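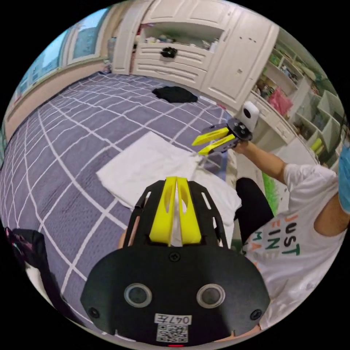 Mimoza Stojanovska has strong opinions about sleeves. They are, she says, the reason her collection fell behind schedule in July and the reason she no longer irons anything at home.

"A towel is a polite object," she says. "It has four corners and it admits to all of them. A shirt will lie to you."

Stojanovska runs the home collection at Skudholm, which sends pairs of people into ordinary apartments to handle laundry with grippers they hold in their hands. Each gripper carries a camera, and what it records goes to Feteo, a learning system that is supposed to work out, from enough examples, how a robot might do the same. So far the laundry set has 835 examples that she is willing to put her name to. The target is 1100. She declines to say when she expects to get there.

"I used to give dates," she says. "Then people wrote them down."

The work is slower than it sounds, and it doesn't sound fast. A person who folds a pillowcase without thinking has to learn to do it with two fingers on each side and no thumb. Most new hires go for the middle of the cloth. Stojanovska has them spend the first morning picking up an edge, putting it down and picking it up again.

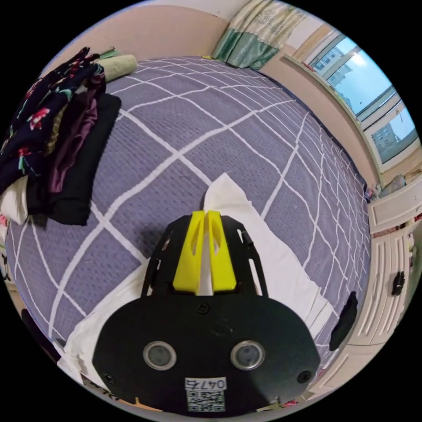 A pinch of white cloth between the yellow fingers. Clothes waiting their turn are kept on the bed.

"The pinch is the whole job," says Haris Kolev, who trained as a furniture restorer and has been collecting for Skudholm since the winter. "The rest is just moving your arms. If you take too much cloth you get a lump, and if you take too little you get to start again. I do a lot of starting again."

Does he find it dull?

"I sanded chair legs for nine years," Kolev says. "This has variety."

The failures are kept, up to a point. Stojanovska likes an example in which somebody misses the corner, notices and goes back for it, and she has argued for more of them. Fatos Petkov, who reviews what comes in, has argued for fewer. He threw out 143 in one week, several of them hers.

"Fatos thinks a mistake should be tidy," she says.

Petkov, reached by phone, does not dispute this. "There is a difference between recovering from an error and wandering around a bed," he says. "I have watched a lot of wandering around a bed."
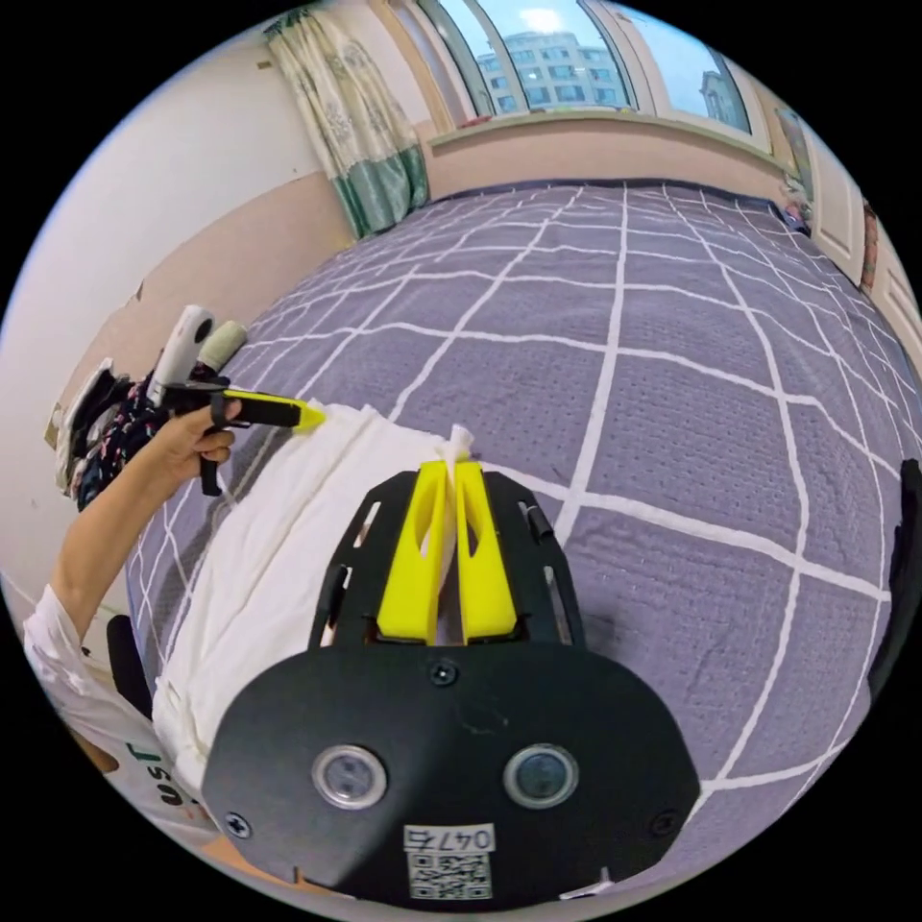 Two grippers at work on the same cloth.

The two-person arrangement was her idea. Large pieces need holding in more than one place, and she wanted examples in which the help arrives from different directions. It also means that two people have to agree, without much talking, on which way a sheet is going. She has stopped pairing up people who are dating.

And homes? Couldn't all this be done on a table at the office?

"We did it on a table. Feteo became extremely good at our table," she says. "Then we showed it a bedspread with lines on it and it had what I would call a crisis."

So they go on visiting bedrooms, with their slippery covers and their daylight that shifts by lunchtime. Fitted sheets are next. Kolev has asked for that week off.
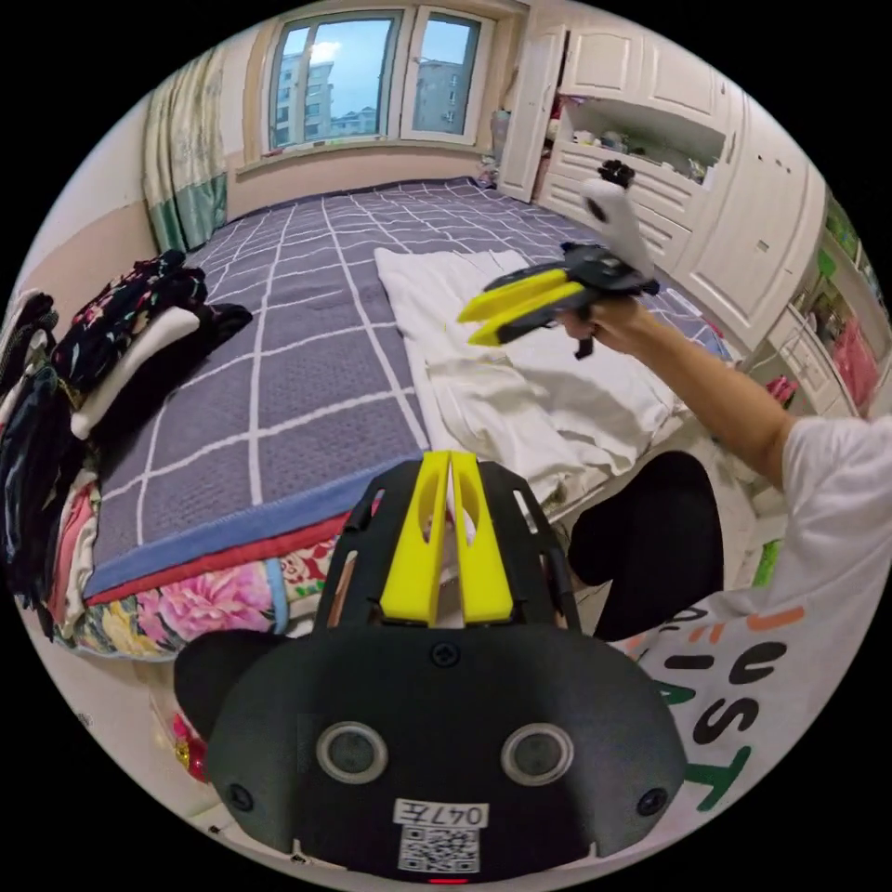 Page last changed: March 19, 2021

Stojanovska has been told she may choose what comes after laundry. She is leaning toward groceries. "Cans," she says. "I would like to spend some time with cans."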